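**About Ruvimora**

We pack and tidy. Offices mostly, a few shops, the odd apartment when somebody's cousin calls. Started by Ikechukwu Amadi and Temitope Amadi out of one room with a borrowed hand truck and a lot of tape.

What we do: boxes in, boxes out, shelves sorted, cushions wrapped, small stuff put where people can find it again. White boxes, brown boxes, beige packages, all of it. If it fits through your door we'll pack it. If it doesn't, call first.

Cubby shelves are our favorite thing to set up. Low ones, against a wall, so you can reach everything from the floor. Tissues get a cubby. Pens go missing so we ask you where you want them before we start. Labels go near the bottom edge, small, printed – Temitope is strict on this.
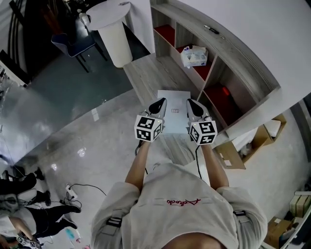

Prices are by the job, not the hour. Smallest job is $85, a standard office corner is $149. Anything bigger we come look at and write you a number. Cartons are included up to 100, after that you pay what we pay.

Since September we also do the Adebisi building, every floor, which is why the phone sometimes rings out. Leave a mesage. Ikechukwu calls back evenings, usually while eating, sorry.

Things we don't take: paint, plants, fish tanks, anything leaking. Pianos no. Somebody asks every month.

We keep spare cartons and cushion wrap at the Vesia Street unit, come by and grab flattened ones for free when the stack is high. Knock hard, the bell is broken. Side door – the front one is for the dentist.

Bookings thru the form or by phone. Tell us how many shelves and wether there's an elevator.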